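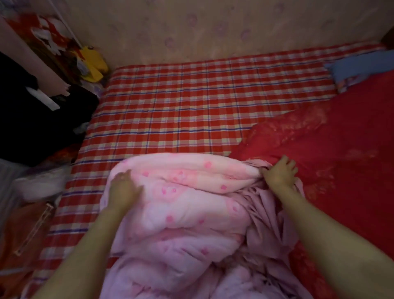

Kanaan School of Household Services
Certificate in Residential Housekeeping
Unit 2: Beds, Sheets and Quilts
Course handout, revised 2 February 2025
Prepared by Bianca Iordache, with additions by Nabil Chamoun

1. Scope of the unit

This handout accompanies the second unit of the certificate course. It covers the handling of layered bedding in private homes, with particular attention to padded quilts and loose printed covers. Hotel bedmaking is treated separately in the October block and is mentioned only where the two practices differ.

Students are expected to have read the handout before the practical session at the Hundwood building. The instructor will not repeat the definitions in Section 2, and students will be asked to use them correctly when speaking about their work.

2. Terms

Bottom sheet. The sheet that lies directly on the mattress or mattress pad. In many homes it is a flat sheet, sometimes in a check or plaid, and may be large enough to hang down the side of the bed.

Quilt. A padded covering, stitched or filled. A quilt holds its shape when folded and forms a thick roll.

Cover. A thinner layer of cloth, either laid over the bed or fitted around a quilt. A cover has little body of its own and will crumple unless it is held at the corners.

Drop. The length of cloth that hangs below the top edge of the mattress. The drop is measured at the side and at the foot, and the two figures are recorded separately.

Near side. The side at which the worker is standing.

3. Preparing the bed

The bottom sheet is dealt with first. A plaid or checked sheet is a useful teaching aid, as the lines of the pattern show at once whether the cloth has been pulled out of square. Students should look along one stripe from the head of the bed to the foot. If the stripe bends, the sheet is to be lifted and laid again; pulling at the bend only moves it elsewhere.

Items stored beside or beneath the bed are left in place unless the householder has agreed otherwise. In small bedrooms the worker may have very little floor to stand on. The route around the bed should be settled before any large piece of bedding is opened out.

4. Folding a quilt back on itself

Where two quilts share one bed, each is handled separately. The quilt being worked on is folded toward the middle of the bed, and the second is left where it lies until the first is finished.

Place one hand flat on the fold to keep it from springing open. With the other, take hold of any loose cloth lying over the quilt and draw it level with the fold. Press both layers down together before moving along. A thick fold should be worked from the center to the ends, so that the filling does not gather in the middle.

Students often fold too tightly. A quilt that is to be used the same night needs one fold only. A quilt going into storage is folded in thirds along its length and then in half, and is put away in a cloth bag. Plastic bags are not used on this course for anything stored longer than a week.

5. Corners and hanging edges

The corner decides how the rest of a cover will lie. It should be found before the cover is spread, and kept in the hand until the two edges that meet at it have been identified. Workers who let go of the corner too early tend to straighten the same side several times over.
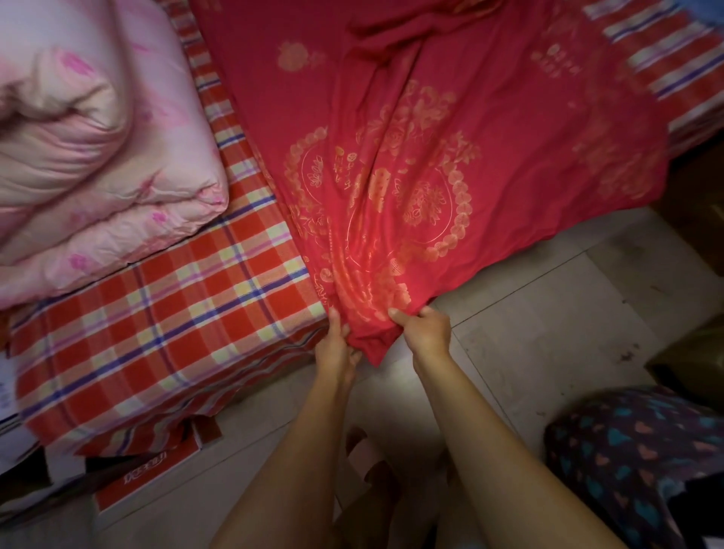

Once the corner has been brought down over the edge of the bed, the cloth is released gradually and allowed to hang. The worker then runs a flat hand along the top edge of the mattress, away from the corner, to settle the side. Any slack is carried toward the foot of the bed. It is not tucked under the mattress unless the householder prefers it so.

The hem should end clear of the floor. On tiled floors a trailing hem collects dust quickly, and it is a tripping hazard on any surface. If the cover is too long for the bed, the excess is taken up at the head, beneath the pillows.

6. Printed and decorated covers

Many families keep a decorated cover for festive occasions or for a newly married couple. These covers are frequently red, with printing in gold or cream, and they may carry medallions, flowers, hearts or written characters. Students must treat them with particular care, whatever their apparent value.

Metallic printing must not be rubbed, scrubbed or ironed directly. The hands should take the cloth at an unprinted part wherever one is within reach. A cover with a central medallion is laid by the medallion first and by the hem second: the design is brought to the middle of the bed, and the drops are then compared. A difference of two inches between the sides is acceptable in a home. In hotel work it is not.

Faded printing should be noted in the household record and mentioned to the householder before work begins.

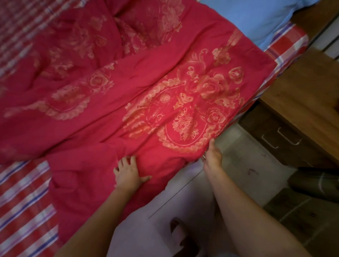

Should a shiny quilt be smoothed with the palm or with the fingertips?

The palm is preferred. Fingertips leave small puckers in smooth cloth and can catch on stitching, whereas the palm moves the filling and the surface together. The fingers are used only to grip the edge.

7. Practical assignment

Students work in pairs. Each pair will lay one plaid bottom sheet, one padded quilt and one printed cover, and will then strip the bed and exchange places. The assessor for this unit is Fares Zoubi.

A written report of 500 words is due at the following class. It should state the order of work, the drop on each side, and any fault noticed in the bedding itself – an open seam, a stain, thin filling. Reports are handed in on paper at Room 83.

Rings and bracelets are to be removed before the practical session. Students who are unable to lift a full-sized quilt should speak to the instructor beforehand, so that a lighter one may be set aside for them.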